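Mestard Home Help > Laundry > Drying

Towels over a wooden chair in a shared workspace: damage to the chair?

Asked by millside_unit
Feb 12, 2022
257 views

We rent a unit in a converted warehouse at Urkwood. It has a concrete floor, white walls and pipes along the ceiling, and there is a washing machine but no dryer. We wash hand towels and cleaning cloths there, plus a few cushion covers when they need it. There is one clothing rack and it fills up fast, so the rest of the towels end up over whatever is near, mostly the wooden chairs.

The chairs are light wood with a loose beige cushion on the seat. I don't know what the finish is. One of them has started to look cloudy along the top rail, and the wood feels a bit rough there when I run a hand over it. I'd like to know three things. Is the towel causing it? Can it be fixed without sanding the whole chair? And is there a better way to dry towels in a large room where we can't put hooks in the walls? The lease is strict about the walls.

The heating goes off in the evening, if that matters. A thick towel can take up to 16 hours to dry. The thin ones are done by the time we come in.

3 answers

ridgeline_repair

The towel is the likely cause. A cloudy or whitish patch on finished wood is usually moisture that has gotten into the finish. If the rail is rough as well, the finish has worn thin there and the grain has lifted a little from getting wet again and again.

Stop using that chair for towels and leave it alone for a week or so. Light clouding sometimes clears up without any help. If it doesn't, try this:

Wipe the rail with a cloth that is barely damp and let it dry fully, overnight at least.
Rub the rough part lightly along the grain with very fine sandpaper. You only want to knock down the fuzz.
Wipe off the dust with a dry cloth.
Put on a thin coat of whatever finish matches the rest. If you don't know what it is, a clear furniture wax is the safer choice. It won't last as long as varnish but it also won't leave a hard line where the new coat stops.

Test it on the underside of the seat first. You don't need to do the legs or the back slats if they look fine.

Check the cushion too. If a damp towel hangs down far enough to touch it, the cushion will take up water and the wood under it stays damp longer than the rail does. Lift it and look. If there is a smell, take the cover off, wash it, and stand the filling on its edge until it is dry all the way through.

Medar_tenant

just buy a dryer. ours was $163 used and it fits on top of the washer

Comment by millside_unit: We asked. No vent allowed and the landlord doesn't want another big appliance on that circuit.

Comment by Medar_tenant: ok then a bigger rack

folded_flat

I ran the laundry side of a small guest house in Dreßler for seven years and we never had enough line space in winter, so I have some experience with this.

The towel needs moving air more than it needs heat. In a big room the air around the towels can sit still even though the room itself feels drafty. If you have a standing fan, point it along the rack, low speed, from a few feet away. You want it going past both sides of the cloth. Blowing straight at the front only dries the front.

Run an extra spin before you unload. On most front loaders you can pick spin by itself. It takes a few minutes and it gets more water out of a thick towel than a whole evening on the rack will.

Shake each towel out hard before hanging it. It dries less stiff that way.

Leave a gap between towels. A full rack looks efficient, but the ones in the middle stay wet and start to smell. Hang the thick ones on the outside bars and the thin ones in the middle.

For the overflow, get a second folding rack with plastic-coated bars and keep it flat against a wall until you need it. If you have to use a chair, use a metal or plastic one. If it has to be the wooden one, wait until the towel is nearly dry, and move it before you go home.

The heating going off is a problem for anything thick. I would wash those first thing and leave the cloths for later in the day. In June you won't have to think about any of this.
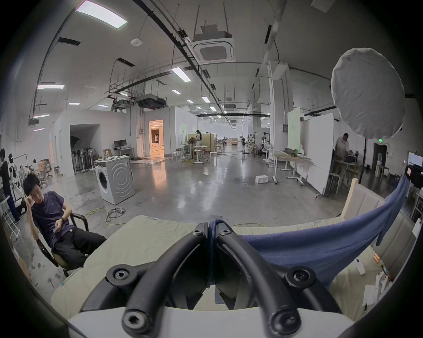 millside_unit: Should a towel go over the chair back folded in half lengthwise, or opened out?

folded_flat: Opened out, as wide as the chair allows, with a little more hanging on one side than the other so the two bottom hems don't lie together. Hems are the last part to dry. Turn it over once halfway through and keep the lower end off the seat cushion.

millside_unit: Thanks. I've ordered a second rack and I'll try the wax on the rail first.

ridgeline_repair: Give the wax a full day before anyone leans on it, and buff it after that with a dry cloth. If it still feels tacky you put on too much. Wipe it back and wait again.

Thread marked as solved by millside_unit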